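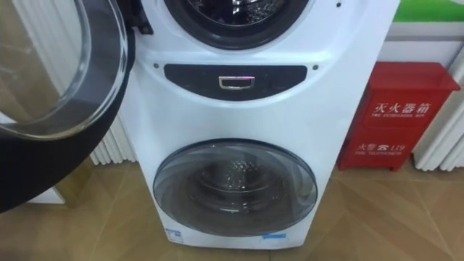
Part-Time Housing Assistant, Jonham

Mallenia Homes is hiring a part-time housing assistant for Inga Court, our building of 40 furnished rental apartments in Jonham. The position is 24 hours a week, Monday through Thursday, and reports to the building manager, Karthikeyan Acharya.

Most of our tenants stay between six months and two years. Many are new to the area and have never rented here before, so a good part of the job is answering questions in person and by phone.

What you will do
Show apartments to applicants and check their paperwork
Prepare leases for signature and go over the house rules with new tenants
Do move-in and move-out inspections and write them up the same day
Log repair requests in Gridlow and follow up with contractors
Keep the key cabinet and the parking list current
Cover the front desk over lunch

What we need from you
High school diploma or equivalent
One year of work in an office, hotel, store or similar place where you dealt with the public
Clear written English
Valid driver's license

A second language is a plus. You do not need experience with Gridlow. We will train you on it in your first two weeks.

The building has stairs and one elevator. You should be able to walk through it several times a day and carry a box of supplies.

Pay is hourly and depends on experience. Paid vacation starts after six months. Parking is free for staff. There is no weekend work, but one evening a month is set aside for late showings.

To apply, send a resume and a short letter to Karthikeyan Acharya at the Mallenia office in Jonham, or drop both off at the Inga Court front desk. Please include two references and the earliest date you could start. Applications are due by Tuesday, April 22, 2025. Interviews will be held at the building.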